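Thread about a bathtub. I have owned this bathtub since January and have not yet been in it with water.

It's a rectangular freestanding one, white, glossy inside, squared off at the deep end. The showroom called the shape "architectural." The shape is a box. I paid extra for the box.

The man at Biltham told me a freestanding tub "gives the room air." What it gives the room is a perimeter. There are now four sides of tub that can be seen by guests, and every one of them collects dust at a different speed.

Which brings me to the subject of the thread: dusting a bath. I didn't know this was a chore. My mother had a tub bolted into an alcove with tile on three sides and she never dusted it once in 30 years. She had children in it most evenings, which I suppose kept it moving.

A tub nobody bathes in is a very large bowl. Things fall into it. Cardboard fluff, mostly, since everything for this bathroom comes in a box inside a box. Also plaster dust, a receipt from Enache for grout, and on one memorable morning a moth the size of a biscuit.

I started with a wet cloth. Do not start with a wet cloth. Wet cloth plus plaster dust equals a thin gray paste, and you will be pushing that paste around a glossy surface until lunch.

Then I tried the vacuum. It worked beautifully on the bottom and sounded like a jet landing in a canyon. My neighbor Soledad Leiva texted to ask if we were all right. She included the word "finally?" because she thought it was the plumber.

So: the duster. The fluffy kind, white, round head, the sort you associate with French maids in bad plays. I resisted it for weeks on grounds of dignity.

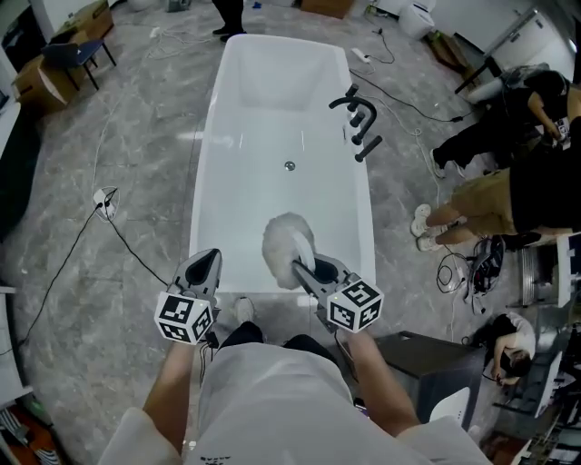 Begin at the rim and work down. I know that sounds obvious. I did the floor of the tub first on two separate occasions and then knocked a fresh layer onto it from the top, like a man mopping himself into a corner but vertically.

Go lightly on the walls. A glossy finish shows everything, and pressing harder only moves the dust somewhere you'll notice it more. Light strokes, all in one direction, then take the duster outside and shake it. Outside. Not over the tub. I shouldn't have to type that and yet I have lived it.

The drain gets its own pass. Dust gathers around the ring and sits there looking like it pays rent. A dry toothbrush does it. An old one, please, and afterward put it somewhere nobody will mistake it for a current one.

Faucet parts: mine are black, they come from Flusholm, and they are not attached to anything. They rest on the rim. A spout and two handles, waiting. I dust them too. It feels a little like grooming someone else's horse.

A word on black fittings. They look wonderful in the catalog and they show every speck of white dust in a room where all the dust is white. Whoever designed the Vidudholm bathroom display has never sanded a wall.

Also, if your faucet is lying loose on the edge, move it before you dust that side. The spout is heavier than it looks and the sound of it hitting the tub is one I can still summon at will. No chip. I checked with a flashlight and then checked again with a different flashlight.

Begoñe Marín asked in the replies last time why I don't just put a sheet over it. Begoñe, I did. For a whole month. It looked like we were storing a very short, wide ghost, and when I pulled the sheet off, all the dust on the sheet went into the tub.

The floor around it I have given up on until the work is done. Marble-patterned tile hides a surprising amount, which may be the only practical decision I made in this entire project. I chose it for the color.

Several of you have asked when the tub will be connected. The plumber says soon. He has said soon in three different tones of voice, and I have started ranking them.

Total cost of a bath I can't bathe in: more than 2,000. Cost of the duster: 9. I know which one has been in the tub more often.

If anybody knows how to get grout haze off a black handle without taking the black off with it, my replies are open. Please don't say vinegar. I've tried vinegar, and the whole bathroom smelled like a pickle jar.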